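How to Pack a Mixed Box With Hand-Held Grippers (and Keep Your Coworkers)

At Asgate we refurbish and ship small household orders, the kind where one customer wants a charger, a mouse and something for the kitchen in the same parcel. In December management announced that the packing line would be automated. The first thing automation did was give everybody more work. We now pack part of each shift by gripper, one in each hand, so that the arms on line 2 can learn from the recordings. The arms are doing fine, thanks for asking.

This page is for packers starting their first gripper shift. It replaces the Kudenance handout, which was written by somebody who has never met a box.

Before you start

Sign the recording sheet. Your name stays off the recordings, but the sheet decides who gets the gripper rate, and Vega Ortuño does payroll from it. If you forget, you have donated a morning to science.

Clear the table as far as you need to reach and no farther. New people like to tidy everything. The arms will not be working in a tidy place, so Plernano (the outfit training them) wants ordinary clutter, and on this one point we are all experts.

Open the box and set it where both grippers can get to it without crossing. Check that both jaws open and close all the way. If one sticks, swap it at the cage and put a strip of tape on the bad one. Do not put the bad one back on the shelf. Orest Romaniuk keeps a list of people who put the bad one back on the shelf.

Packing the box

1. Start the recording and hold both grippers still until you hear the tone.

2. Pick up one item in each gripper. Take hard, flat-sided things across the middle, with a pad on either side. Squeeze until the item stops shifting, then quit squeezing. You'll want to go harder. Everyone does, and by lunch everyone has a sore thumb.

3. Bring the first item up to the box while the other one waits off to the side. Two items over the opening at once is how you get two items on the floor.

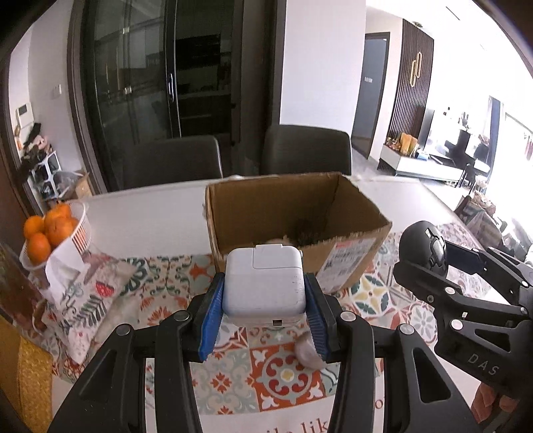
Left gripper up at the box with a small white device, right gripper holding back with its black item.

4. Lower the item in before you let go. Dropping it from the top edge is faster and gets the whole recording thrown out. Yurii Polishchuk had 13 thrown out in his first week and now lowers things into his own lunch bag.

5. Let go slowly, lift straight up, and bring over the second item.

6. Keep going until the order is packed. Soft items and produce go in last, on top, with a light grip. If you leave a dent in the produce, set it aside and take another.

7. Hold still again for the closing tone. Scratching your nose before the tone counts as part of the task, as far as the arm is concerned.

If you fumble something

Keep recording. Pick it up with the gripper, not your fingers, and carry on. Plernano likes a good recovery. I fumbled a tea tin for almost 2 minutes in front of Osamu Tsuji from the day shift and was told it was "very useful," a phrase no supervisor had used about me before.

If the item is broken, stop, write the order number on the sheet and call the lead.

How much is expected

The target is 200 good recordings per person per month. It used to be 660, a figure that came from Shukla, our planning software, and lasted until Lukian Hnatiuk invited the planning people down to try it for an afternoon. Switch back to bare hands after each break. Gripper packing is slower and your regular rate is not counted against you while you do it. Get your lead to initial that on the sheet anyway.

What happens to the job

People ask me this more than they ask about the grippers. What we have in writing is that line 2 takes the single-item orders and packers stay on mixed orders, repacks and returns. Two of us have moved over to minding the arms, which pays a little better and mostly involves picking up what they drop. With fingers. The letter is pinned up by the time clock and comes up for review in December, so read it yourself and bring your questions to the shift meeting.

Spare pads are in the second drawer of the cage. Wipe yours down before you hang the grippers up.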